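Week 5 handout: where the examples come from

Before you believe any number in a cloth-folding paper, ask who collected the examples and what they threw away. The Melcombe set is sold to us as 1,583 episodes. Read the notes that come with it and 598 of those are marked "partial," with no rule given for what partial means. The Fleury report trains on all of them anyway and is pleased with the result. I am less pleased.

Cloth is a bad place to be careless. A block has a pose you can write down. A towel has as many shapes as you have patience for, and an operator who gets tired will start every episode from the two or three shapes that are easy to grab. 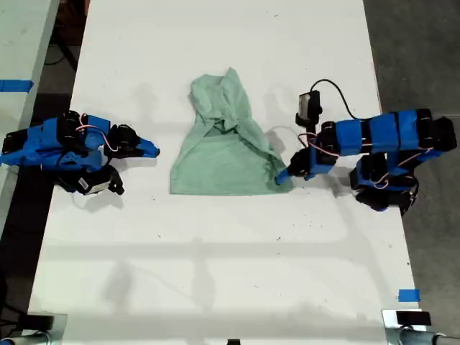
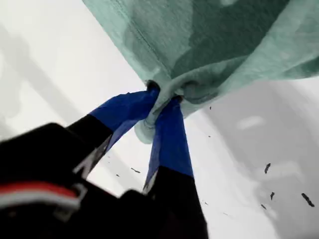
Cumer Lab course notes
Written by the course instructor

Green cloth on a white table is about as kind as contrast gets. Would a policy trained on it find a white towel? The Fulov group says yes and offers 2 test runs.

Look also at the pinch. A gripper closed on a bunch of fabric tells you nothing about how many layers it has, and the label "grasp" covers all of them.

For Wednesday: pick 5 episodes from the partial pile, watch them to the end, and write down your own label before you open the file's. Bring the disagreements. If you have none, watch them again.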